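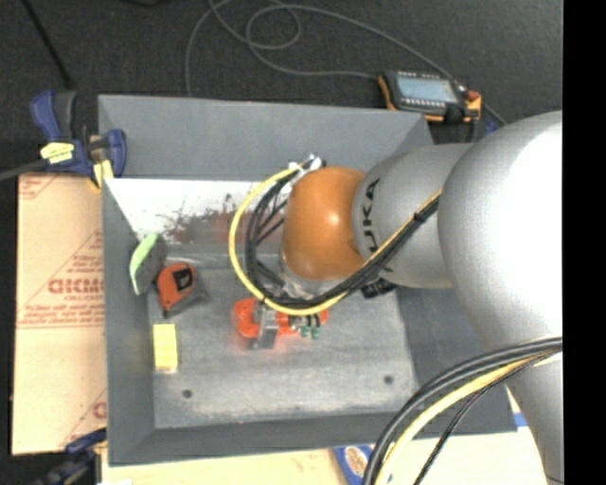 A gray bin on a busy day.

Home About Recipes Archive Contact

January 2018

I have been putting off the letters. Anyone who has read this blog for a while knows that when my aunt moved out of the house in Fultham she sent me everything made of paper, and that it has been sitting in the back bedroom since May, giving me looks every time I go in for the ironing board.

Well, last week I finally started! My plan was to sort by year, which lasted until lunch. Half the letters have no date at all, and my grandmother had a habit of starting one in blue ink, leaving it (for months, I suspect) and finishing it in pencil with entirely different news. So now I'm sorting by who they were written to, and the biggest pile by far belongs to her friend Luana Pacheco, who must have mailed them all back at some point. I would love to know the story there.

They wrote mostly about food and weather and whose daughter was getting married. There is one long letter about a train trip to Skelville, with a boiled egg in it that gets nearly a page to itself, and I read that one twice standing up and then again on the bed with a cup of tea.

I've counted 300 letters so far, and I haven't touched the Christmas cards. My brother thinks I should scan the lot and be done with it. I probably will scan some — the egg one, certainly — but I like the folding and unfolding, and the paper is so thin you can read the back page through the front.

If anybody has a good way of storing thin airmail paper, please leave me a comment. I bought 2 boxes and they are both too short.

Older Posts Newer Posts Subscribe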